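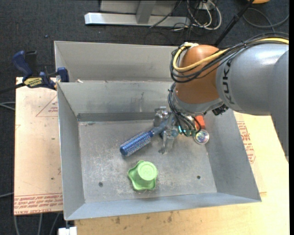
Anastasia Spanos wrote in to ask whether she could get away with pricing the arm alone this year and finding the money for everything else later. She has a small repair shop in Toledo with a lot of sorting to do, and the arm is the part with the frightening price on it, so I understand the temptation. My answer is please don't, and I hope she'll forgive me for taking a whole page to say so!

When I first planned for a picking arm, I wrote one big number at the top of a sheet and felt very pleased with myself. Then came the gripper, the cables, the stand, and the bin to pick from, and by October I was paying for all of it out of the money I'd set aside for a new compressor. These days I keep three columns before I call anybody for a quote: the arm, whatever goes on the end of the arm, and everything that sits around it. The third column is always the longest (mine has 19 lines in it at the moment), and it's the one a salesperson is least likely to fill in for you.

A few things from my own third column, in no special order:

Bins. A plain sheet-metal bin will do nicely, and scratches on the floor of it don't bother me a bit. Buy it secondhand if you can. Ours came out of a shop that had been stamping the same pattern since 1970.

Clamps. Put a decent bar clamp or two on the list, new ones, and leave them with the bin. If you borrow them from the workbench they will wander back to the workbench.

Cables. Measure along the arm with the joints bent, then add slack, then add ties. I priced mine by the straight distance to the outlet and had to order twice.

Things to practice on. Go around the house first. A hairbrush, a clear ball, a knobby bit of green plastic, whatever is in the junk drawer. You want shapes that are awkward in different ways, and they needn't cost a cent.

Fingers for the gripper. Ask what a spare set costs before you buy the first one. I had quotes from Girnley and from Skatus, and the cheaper gripper had much the dearer spares, so over a few years they'd have come out nearly even.

Freight. Ours came from Verkevmont on a pallet, and I hadn't given a thought to who would get it off the truck.

I also hold back 7 percent of the total and don't assign it to anything at all. Anastasia, if you'd like to send me your three columns when they're done, I'd be glad to look them over, and do put the electrician in there somewhere.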